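검색어를 입력하세요 검색 통합검색 상세검색

사내 도서자료실 장서 점검 및 재배가 절차 안내

본 안내문은 우미어(Umier) 도서자료실의 정기 장서 점검을 담당하는 직원과 각 부서의 자료 관리 담당자를 위하여 작성되었다. 점검은 매년 9월 한 차례 실시하며, 점검 기간 중 대출 업무는 중단하고 반납 업무만 유지한다. 절차에 관한 최종 판단은 자료실 운영 책임자 리엄 케틀(Liam Kettle)에게 있다.

1. 점검 대상의 확정

점검 대상은 일반 서가의 단행본, 참고 서가의 사전 및 편람, 제본이 완료된 정기간행물로 한다. 금년도 대상 자료는 단행본 1101권과 제본 간행물 422권이다. 부서에 장기 대여 중인 자료는 해당 부서의 담당자가 현물을 확인한 뒤 확인서를 제출하는 것으로 점검을 갈음한다. 제본을 위하여 외부에 반출된 자료는 반출 대장과 대조하고, 대장에 기재된 반환 예정일이 지난 경우에는 제본 업체에 서면으로 조회한다.

대상 목록은 자료 관리 프로그램 피부라(Fivura)에서 청구기호 순으로 출력한다. 등록번호 순으로 출력한 목록은 서가의 배열과 일치하지 않으므로 현장 점검에 사용하지 아니한다. 목록의 각 면 상단에는 서가 번호와 담당자 성명을 기입하고, 출력 이후 새로 등록된 자료는 별지에 수기로 추가한다.

2. 사전 준비

점검 개시 전날 오후 5시까지 열람석과 반납대에 남아 있는 자료를 모두 원래의 서가로 돌려놓는다. 예약 서가의 자료는 옮기지 않되, 목록에 예약 표시를 한다. 북트럭은 통로마다 한 대씩 배치하고, 통로를 막지 않도록 서가 끝면에 붙여 세운다.

점검원은 두 명이 한 조를 이룬다. 한 사람은 서가에서 청구기호와 등록번호를 소리 내어 읽고, 다른 한 사람은 목록에서 해당 항목을 찾아 표시한다. 역할은 서가 한 연이 끝날 때마다 교대한다. 필기에는 연필만을 사용하며, 자료의 표지나 면지에 어떠한 표시도 남기지 않는다.

3. 서가 점검

점검은 서가의 왼쪽 상단에서 시작하여 오른쪽으로 진행하고, 한 단이 끝나면 바로 아래 단으로 내려간다. 한 연의 최하단까지 마친 후에 다음 연으로 이동한다. 자료를 뽑을 때에는 책등의 윗부분을 당기지 말고, 양옆의 책을 안쪽으로 조금 밀어 넣은 다음 책등의 가운데를 잡는다.

목록과 현물이 일치하면 해당 항목에 동그라미를 표시한다. 현물이 없으면 빈칸으로 두고, 목록에 없는 자료가 발견되면 분홍색 간지를 끼워 북트럭에 옮긴다. 다음의 경우에는 현물이 있더라도 별도로 기록한다.

- 청구기호 레이블이 떨어졌거나 글자를 읽을 수 없는 자료
- 등록번호가 표제지와 책등에 서로 다르게 기재된 자료
- 책등이 갈라졌거나 낱장이 빠진 자료
- 습기로 인하여 본문 용지가 변형된 자료
- 부록이나 별책이 분실된 자료

곰팡이가 의심되는 자료는 즉시 비닐 봉투에 넣어 봉하고 격리 선반에 둔다. 이 경우 인접한 자료도 함께 확인한다.
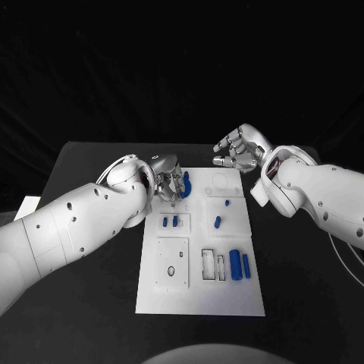 문: 대출 중인 자료는 장서 점검에서 어떻게 처리합니까?

답: 대출 기록을 출력하여 목록과 대조한 후 해당 항목에 세모를 표시합니다. 점검 기간 중에 반납된 자료는 당일 업무 종료 전에 세모를 동그라미로 고치고, 담당 점검원이 그 옆에 서명합니다. 대출 기록에는 있으나 반납 기한이 지난 자료는 연체 목록에 따로 옮겨 적습니다.

4. 재배가

점검이 끝난 구역은 같은 날 재배가를 실시한다. 자료는 청구기호의 분류번호, 저자기호, 권차 기호의 순서로 배열한다. 분류번호가 같은 자료는 저자기호의 자음 순서를 따르고, 복본은 복본 기호가 작은 것을 왼쪽에 둔다.

각 단에는 전체 너비의 4분의 1에 해당하는 여유를 둔다. 여유가 부족한 단은 뒤쪽 단으로 자료를 순차적으로 이동하며, 중간의 단을 건너뛰어 옮기지 않는다. 책은 선반 앞 가장자리에 맞추어 세우고, 마지막 책 옆에 북엔드를 받친다. 높이가 선반 간격을 초과하는 자료는 대형본 서가로 옮기고 원래 자리에는 안내판을 꽂는다.

재배가를 마친 뒤에는 서가 안내 표지를 다시 확인한다. 자료가 다음 연으로 이동하여 시작 번호가 바뀐 경우, 표지를 당일 교체한다.

5. 소재 불명 자료의 조사

1차 점검에서 빈칸으로 남은 항목은 다른 조가 다시 조사한다. 조사 순서는 해당 청구기호의 앞뒤 단, 같은 분류의 대형본 서가, 수리 대기함, 반납함의 순으로 한다. 분류번호의 숫자가 뒤바뀌어 꽂힌 사례가 잦으므로, 예상되는 오배열 위치도 함께 살핀다.

지난 점검에서는 18권 이상의 소재가 1차에서 확인되지 않았으며, 그중 11권은 재조사를 통하여 필킹턴(Pilkington) 별관의 회의실 서가에서 회수되었다. 이에 따라 금년도부터는 별관의 모든 공용 서가를 재조사 구역에 포함한다. 별관 출입에는 사전 신청이 필요하며, 신청서는 총무 부서에 제출한다.

재조사 이후에도 확인되지 않은 자료는 피부라에서 상태를 ‘소재 불명’으로 변경한다. 즉시 제적하지 아니하고 다음 연도 점검까지 이 상태를 유지하며, 그때에도 발견되지 않으면 제적 심의 대상으로 올린다. 이용자가 분실을 신고한 자료는 변상 규정에 따르고 본 절차를 적용하지 않는다.

6. 훼손 자료의 분류

별도로 기록한 훼손 자료는 자체 수리, 외부 제본, 대체 구입의 세 가지로 구분한다. 레이블 교체와 낱장 한두 장의 접착은 자체 수리로 처리한다. 접착에는 중성 풀을 사용하며 투명 테이프의 사용은 금한다. 책등 전체가 분리된 자료는 외부 제본으로 보내고, 본문이 결락된 자료는 동일 판본의 구입 가능 여부를 조회한 후 결정한다.

7. 결과 보고

각 조는 담당 구역의 목록 원본, 소재 불명 자료 목록, 훼손 자료 목록을 운영 책임자에게 제출한다. 목록의 정정은 두 줄을 긋고 서명하는 방식으로만 하며, 수정액은 사용하지 않는다. 제출된 목록은 스캔하여 공용 문서함의 해당 연도 폴더에 보관하고, 원본은 다음 점검이 완료될 때까지 자료실 문서 보관장에 둔다.

대출 업무는 결과 보고서가 승인된 다음 근무일 오전 9시에 재개한다. 재개 일시는 자료실 출입문과 사내 게시판에 공고한다.

검색어를 입력하세요 검색 최근 검색어 전체 삭제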